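November, evening

Spent the day on the wire. The box from the Jiltdale house has been in the way for two years, and I wanted the marble floor back. I started a little after lunch and sorted by color – yellow in the bigger turquoise basket, black in the smaller one.
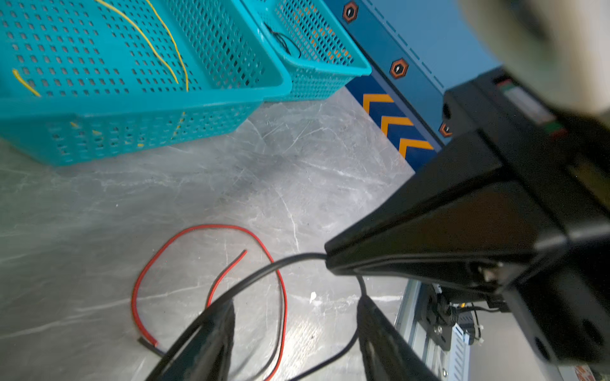 The red I left for last. I have no basket for it yet and may ask at Polat if they still sell that size. Threw out 51 short bits. Knees sore by four, so I stopped and made soup. Tomorrow the plugs, then the bus to Torkenlow if the rain lets up.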